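Flurka Handheld Gripper Set-up Guide
Section 5: Kitchen and pantry tasks
Revised 5 November 2021

5.1 What to expect

The Flurka kit is used to demonstrate household chores by hand so that an arm can later be trained on them. Before you plan a session, it helps to know where the technology stands. Picking up a cup and putting it down is well within reach for most arms. Dispensing grains, tilting a cup over a jar and closing a screw lid are harder, and none of them should be left to a machine without someone beside it. Treat any chore in this section as a supervised task.

5.2 Dispensers and canisters

1. Clear the tabletop around the dispenser on both sides so the fingers can open fully.
2. Place the dispenser with its button facing the operator.
3. Bring the open fingers in level, one on each side of the body.
4. Close slowly until both fingers touch. Stop there.
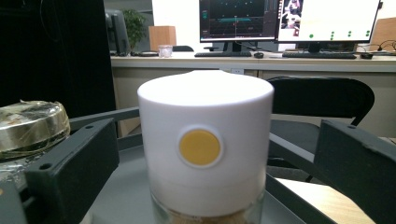 5. Hold for 5 seconds before lifting or pressing anything.
6. Open the fingers completely before backing away.

Note: Smooth round bodies can turn in the grip. If the button ends up facing sideways, set the dispenser down and start again from step 2. Recordings where the operator corrects the turn in mid-air are difficult to learn from and should be deleted.

Caution: Do not grip glass parts. Take hold of the white body higher up.

5.3 Pouring with two grippers

Pouring is the chore customers ask about most, and the one with the lowest success rate. At our Drodudthorpe workshop, an arm trained on 1000 recorded pours still missed the jar in 21 of 30 trials when the jar was moved to a new spot. Plan on more recordings than you think you need, and vary the position of the jar.

1. Put the receiving jar inside the tray.
2. Take one gripper in each hand. Check that both cables hang free of the tray.
3. Grip the cup with the right gripper, firmly enough to hold it without crushing the wall.
4. Raise the cup clear of the tray before moving across.

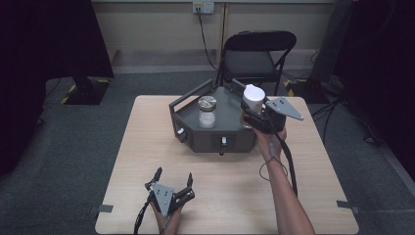
5. Keep the left gripper back from the tray until it is needed to steady the jar.
6. Tilt from the wrist in one steady motion.
7. Return the cup upright and set it down before releasing.

Note: Paper cups soften with use. Replace them often. The Carré profile in the settings menu limits closing force and is recommended for all paper and thin plastic items.

Caution: Use dry goods only. Liquids will void the warranty on the fingers. Sweep up spilled grains before the next recording.

For spare fingers and cables, contact the Claltavholm service centre.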